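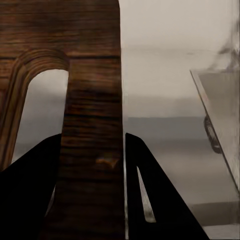 Saturday, late, should be asleep

What a day! Got to Bindside a bit after nine with the laptop and a bag of rolls, and by lunch Nivis had a wrist view in the simulator. I've wanted this since January. Up to now I'd been driving the arm from a camera floating over the table, and you just can't judge a grip from up there. Now I sit right behind the fingers and it feels like flying the thing. I played with it way too long before doing any real work.

The job is still the wooden piece with the arch. The plan is for Nivis to come in on the thick middle post with one finger on each side, close, and lift it straight up without tipping it. The arch side is the tricky one, as the left finger has to stay clear of the outer leg on its way in. In the first version of the approach I had the wrist turned a few degrees too far and the finger plowed into the leg every time. Fixed that around eleven. (It was a minus sign. It's always a minus sign with me.)

Also spent a silly amount of time on the wood grain. Borislav came by, looked over my shoulder and asked if the robot cares about grain. Well, no, but the vision part might, and besides it looks so good! The stripes follow the curve of the arch now, and I got a proper dark brown with some red in it. Before this everything was flat beige and I was sick of it. It gets very dark near the bottom of the post and I'm thinking of adding one more light down low. Not tonight.

Cliltau crashed twice while I was changing the finger shapes. The new collision mesh had over 2000 faces for a part that is basically a wedge with a slot in it, so I redrew it by hand and got it down to 191. Much happier. The fingers close smoothly and the whole thing runs fast enough that I can leave it going while I solder.

So I did! Left it doing practice grabs while I made up the cable for the real wrist, came back after coffee and it had logged 278 of them. Plenty were bad. The worst ones are where it closes too low and the piece leans over toward the wall – I want to try moving the grip point up a little, closer to where the arch starts bending. Haven't gone through the rest of the log yet.

Real hardware: the printed fingers from last week came off the plate clean, matte black, and I love them. The complete gripper with both fingers and the motor weighs 441 grams on the kitchen scale at Bindside. More than I hoped, still fine for the shoulder motor I think. The slots helped. I need longer screws for the left side and the Hallgrímsson place was closed by the time I remembered, so that waits.

Borislav Delić has offered to cut me a real version of the stand from a leftover piece of wood he has at home. I'd told him pine was fine and he looked a bit hurt, so dark wood it is. He wants the drawing with measurements on it. Must send!

For next time:

- screws
- drawing to Borislav
- raise the grip point, run the grabs again
- find out why the elbow clicks when it's folded
- bring my own mug

My fingers smell of solder and I forgot to eat the second roll. Going to bed.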